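Curkwood Home Board > Bedrooms and Laundry > fuzzy sweaters, fold or hang??

mossgate33
Clearing off the bed before Friday and I have one of those fuzzy knit sweaters, pale green. Hung the last one and got shoulder bumps that never came out. Fold? Hang? Closet is tiny btw, 4 shelves total

pindle_k
Fold. Always fold. Sleeves in, then thirds. Done

Callum Hebden
Disagree a bit. Folding is fine but not in a stack. Mine was on the bottom of a pile all summer and the fuzz went flat as a pancake. I drape over the bar of a fat hanger, no shoulder bumps

pindle_k
draped ones get a crease across the middle tho. had to steam mine twice

Callum Hebden
Not with a fat hanger. Thin wire ones yes

dredley_jo
Roll it!! Roll everything. Got 14 sweaters in one drawer that way, cuffs stay nice too

pindle_k
rolling streches the ribbing, no thanks

dredley_jo
never happened to me. Maybe you roll too tight

mossgate33
ok so three answers lol. What about the quilt, leave it on the bed while I sort or move it first? Its all in a heap

Callum Hebden
Move it. Fuzz sheds on everything and you'll be picking green off it til July

heywood_attic
Opposite here, leave the quilt, do clothes first, then make the bed once. Otherwise your quilt ends up on the floor. Also shake the sweater by the window before you put it away, not over the sheets

mossgate33
Too late on the sheets, already started. Going with fold, top shelf, nothing on top of it. Will try the fat hanger if I find one. 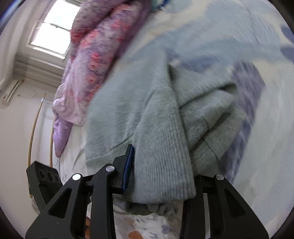 green sweater coming off the bed, quilt still in a heap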